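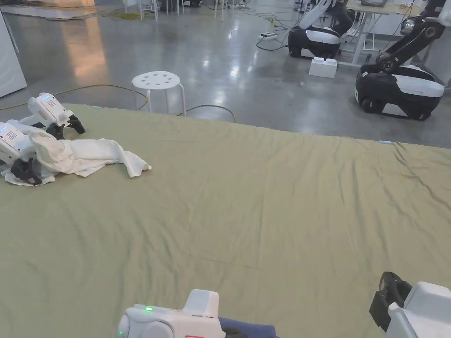 A white cloth on an olive-green sheet.

News > Home & Laundry

Last updated: Monday, 9.15am

Plivgate opens its first linen repair and hire shop in March

I've been mending other people's sheets for longer than I care to admit, so you'll forgive me if this announcement is a bit giddy. In March we open the doors of Plivgate, a shop where you can bring in tired bed linen and tablecloths to be patched, dyed or re-hemmed — or hire a set for the weekend your whole family decides to come and stay.

My name is Wellington Andrade and I started the business at my kitchen table with one sewing machine and a very patient landlord. Jeferson Fagundes joined me two winters ago to look after the dyeing, and he's the reason our range now goes well past white and cream. He's especially proud of his greens, and will talk you through all of them if you let him!

The shop is on Barbosa Street, two doors up from the chemist, in what used to be a shoe shop. We've kept the long counter and the old brass bell. Repairs start at £5 for a small patch or a loose hem, and a full double set (sheet, duvet cover and a pair of pillowcases) can be hired for £49, washed and pressed. Bring it back in whatever state you like. We've seen gravy, candle wax and once an entire pot of beetroot soup.

We're also launching Jovari, our own line of plain cotton sheets, with wide hems that leave plenty of spare cloth for mending later on. The first batch is 2000 sheets, in single and double. They've been woven for us by Curo, a small mill that took a chance on us when the bigger places wouldn't return my calls. I'm still very grateful for that.

On opening day we'll be mending small holes for free until 2pm, first come, first served. Please wash things before you bring them in, and put a safety pin near the hole if it's hard to spot. We can't take electric blankets or anything with a heavy rubber backing, I'm afraid. Curtains are fine as long as you've taken the hooks out.

If you write about homes, shopping or local business and would like to come by before we open, ask for me or Jeferson at the shop. There will be tea, and probably cake.

We use cookies to remember your preferences. Accept all | Manage settings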